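Small Kitchen, Clear Counter: How Item Placement Affects Tidying Time
Project report, Home and Design Studies
Gareth Rudd and Poppy Goodall

1. Background

Our project looked at how much a small counter can hold before it gets hard to tidy. We used a toy kitchen because it gave us a work surface with very little spare room, and because every item on it is small enough to move with one hand. Our practice tasks came from the Bramwell home skills workbook, which has a short unit on putting things away after a meal.

We wanted to know which layouts people find easiest to clear and whether a folded cloth left on the counter gets in the way.

2. Items and surface

The basic set was a folded yellow cloth, a small metal pot, a can of peas and carrots, and a child's fork and spoon. We picked these after a trial in January in which we had too many items and could not tell which one was causing the delays. 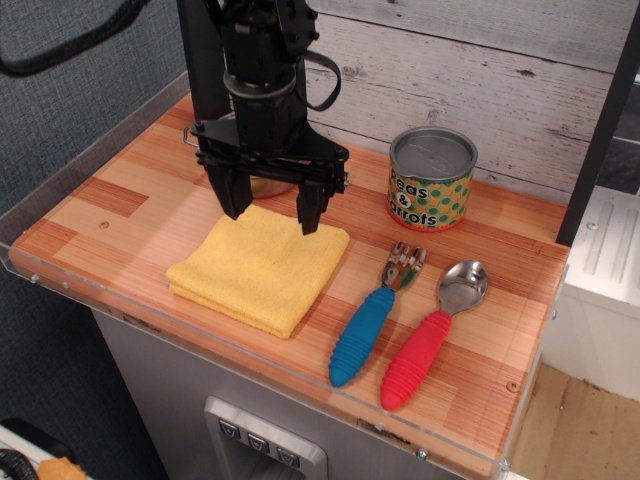 The set stayed the same for the whole project. We did change where the cloth started, and we changed how it was folded. Gareth kept the log on paper and Poppy typed it up in Plakberg at the end of each session. Sessions lasted 15 minutes, with a break between layouts so that people did not rush the last one.

3. Layouts

We settled on 3 layouts. Each one had the pot and the can toward the back and the fork and spoon on the right. In the first the cloth was toward the left, in the second it was at the front center, and in the third it was hung up off the counter. 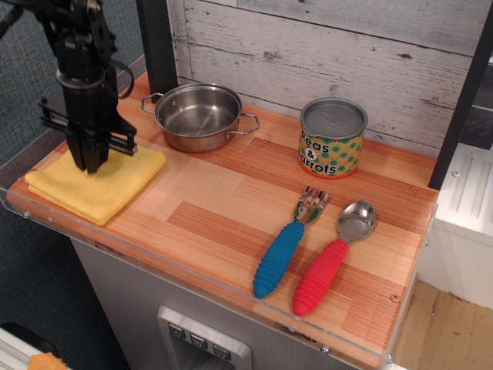 The back of the counter turned out to be the best place for tall items. People reached over the cloth without much trouble, but they slowed down when something tall was in front of it. With the pot behind the yellow cloth and the can over by the back wall, the front edge is left for the flat things. The clear lip along the front also helped, and two people said they used it as a guide for lining up the fork and spoon.

4. Results

We logged 1,453 single moves, counting a move as one item picked up and set down. More than 900 of them were in the first two layouts, where we ran extra sessions. The cloth was the item most often moved twice. People put it down, saw it was crooked, and folded it again - this happened less when it began as a neat square.

The fork and spoon caused few problems as long as they lay side by side. When we tried them crossed, people stopped to straighten them first.
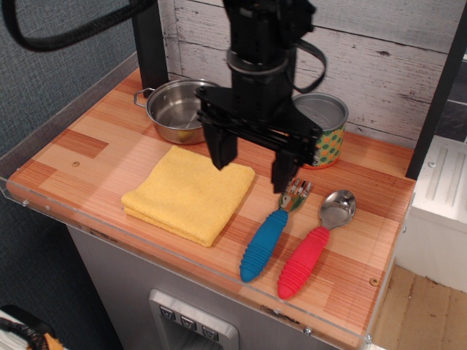
5. Limits and next steps

A toy counter is not a full-size one, and our results may not carry over to a kitchen with drawers and a sink in use. We also had only one cloth, so we can't say if a thinner one would be easier to fold. Next term Poppy plans to repeat the first layout with a plate added, and Gareth will time the folding separately from the rest of the moves.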